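Ganwood Workshop > Notebook > Handheld rigs > Faults

April 5, 2019
Alasdair Laing

Lost most of the morning to the left gripper again, so I'm writing it up before I forget which cable I swapped with which.

What happened: we were recording pairs with both hands and the left side kept dropping out. The log would run fine, then freeze on the last finger width it had and sit there as if everything was great. No beep, no warning! I only caught it when Samia scrolled back and asked why the left hand had been "closed" for 24 seconds straight while the right was busy opening and shutting. We went back through the batch and 9 of 16 takes have the same flat patch somewhere in them. Those are all marked bad now, please don't use them.

First guess was the marker cube, because we had trouble with a loose one in March. Pushed it, twisted it, no play at all. Second guess was the logger buffer (it's set to 1152 and I've never liked that number), so I doubled it and got the same dropout two takes later. Put it back.

Then Takeo said to stop fiddling with settings and just hold the things out and move one wrist at a time. Right wrist, nothing. Left wrist, rolled outward past the point where the cable goes tight – gone. Rolled back, still gone until I restarted the logger. Did it four more times and it dropped on three of them. So it's the cable or the plug it goes into, and my money is on the plug. 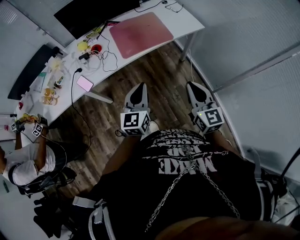
Wrist test, both grippers held out with nothing in them. Thin cable loops off the side of the left cube.

Still to do:
- new lead on the left one, longer, with some slack taped down
- get the logger to stop the take when a reading goes stale (Bech has half of this written already)
- redo the nine bad takes after the lead is in, same order as before

Until then the left unit is one-handed practice only – no recording with it, please. The tape on the handle is mine, leave it on.

Contact the workshop | © 2019 Ganwood | Back to top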